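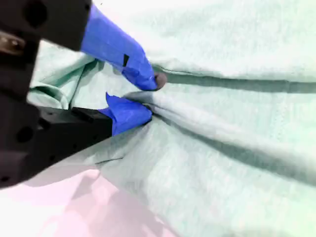
FOLDING CELL - START-OF-SHIFT INSPECTION

Station: two-arm cloth folding cell, Stirkbridge workshop
Filled in by: Julián Toledo
Month: September
Marks used: OK, FIX (done during the check), WATCH (usable, look again next time), STOP (do not run)

Work down the list in order. Power stays off through section 2. Write a comment for anything that isn't a plain OK, and for an OK if the next person would want to know.

1. Fingers and tape

1.1 Tape on both fingers of each gripper is present, with no bare spot at the tip.
OK.

1.2 Tape edges are pressed down. No flap long enough to catch in the cloth.
WATCH. The blue tape on the lower finger is bunched, and there is a pointed flap on its upper edge. The upper finger has creases and overlapping layers but nothing sticking up like that. I pressed the flap down with a thumb and it came back. If it is worse next time, strip that finger and start over. Do not put another layer on top.

1.3 Tip pad is seated and does not turn when pushed from the side.
OK. Pushed from both sides.

1.4 Finger screws are snug. Use the short driver, hand tight only.
FIX. One screw on the left arm took a quarter turn. The paint mark on it no longer lines up, so it needs a new mark.

1.5 Fingers close square, tip to tip, with no cloth between them.
OK on the right. Left closes slightly high. It has done this since the finger was changed and Fillier has it on the parts list.

2. Table, clamps and arm bases (power off)

2.1 Both front clamps are tight. Try to rock each one by hand.
OK. The corner clamps are the first thing to check if positions look off by the same amount all day.

2.2 Arm bases do not shift when the arm is pushed at the shoulder.
OK.

2.3 Tape marks on the table are in place and not lifting.
OK. The piece near the right corner is small and easy to take off with a cleaning rag. If it does come off, do not guess where it was. Use the steel rule and the setup sheet.

2.4 Tabletop is clean.
WATCH. Small dark specks and marks on the white top. Most wiped off with a damp rag, and the rest seem to be in the surface. They don't bother the arms, but the camera check in section 4 should be done with a clean top so that marks and real faults don't get mixed up.

2.5 Nothing is stored inside the reach of either arm. This includes drivers, tape rolls, and cups.
FIX. Moved the tape roll to the shelf.

3. Wiring and servos

3.1 Arm wires are clear of the joints through full travel. Move each arm by hand, slowly, and watch the loops.
WATCH on the left arm. The thin wires loop over the top between two servos and stand up higher than I like. They did not pinch at any point in the travel. Fu wants them tied down. I would rather leave some slack there, as a tight tie is what broke the last set. Leave as is until the two of us have looked at it together.

3.2 Connectors are fully pushed in at each servo.
OK. Push, don't pull. Pulling on the wire to test it is how they come loose.

3.3 Printed segments are free of cracks, mainly around the screw holes and where a servo sits in its pocket.
OK. Checked with a flashlight. Two spare segments are in the drawer.

3.4 Power on. Servos hold position with no buzzing.
OK on both arms after the second try. On the first power-up one servo on the right arm buzzed. I cut power, set the arm in its rest position and tried again. No buzz.

3.5 Run both arms at slow speed for 3 minutes, then feel each servo housing with the back of the hand.
OK. Warm, none hot. If one is too hot to keep your hand on, mark STOP and leave power off for 30 minutes before touching the joint.

3.6 Stop button cuts power to both arms. Test it with the arms moving at slow speed and with your other hand clear of the table.
OK. The arms drop when power is cut. Test from a low position.

4. Cameras

4.1 Wrist camera is tight in its mount and the lens is clean.
OK. Wiped the lens with the dry cloth from the camera box. Do not use the table rag.

4.2 Camera cable has slack at the farthest reach and does not drag across the work.
OK. On the right arm the cable curves up and away from the cloth. Keep it that way after any work on that mount.

4.3 Picture is live and not frozen. Wave a hand in front of each lens.
OK.

4.4 Room lights are at the normal setting. Blinds down.
OK. With the blinds up, the pale green cloth goes nearly white on the side by the window.

5. Cloth and arm start position

5.1 Cloth is near the center of the table, between the two grippers. It does not need to be flat.

5.2 Both arms are low, with the grippers pointing at the cloth and not pressing on it.

5.3 Cloth has no holes, loose threads, or tape stuck to it.

OK for all three. Found one scrap of tape on the underside and took it off. Likely from the same finger as 1.2.
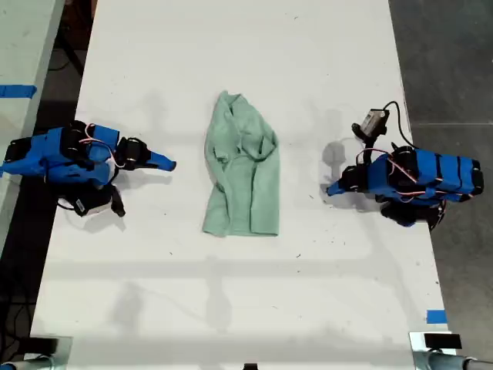 6. Pinch and pull test

6.1 Close one gripper on a single fold and lift slowly. The cloth should come up without slipping.
OK on the right arm, 3 tries. Left arm slipped once and held the next 2. Marking it WATCH along with 1.5.

6.2 Pull the held cloth a short way across the table. Tension lines in the cloth are normal. Look at the pinch point for snagging on the tape.
OK.

6.3 Open the gripper. The cloth should drop free of both fingers.
OK.

7. Release to run

Result: released, slow speed only until the left finger is replaced.

Open items:
- Left finger closes high. Part on order from Roltetti, to be fitted by Fillier.
- Tape flap on lower finger. Retape if it gets longer or if more scraps turn up on the cloth.
- Wire loops on left arm. Toledo and Fu to decide.
- New paint mark on the left arm screw. Paint pen is dry, need another.

Next check is due before the first run tomorrow. Leave this sheet on the clipboard and put the previous one in the folder.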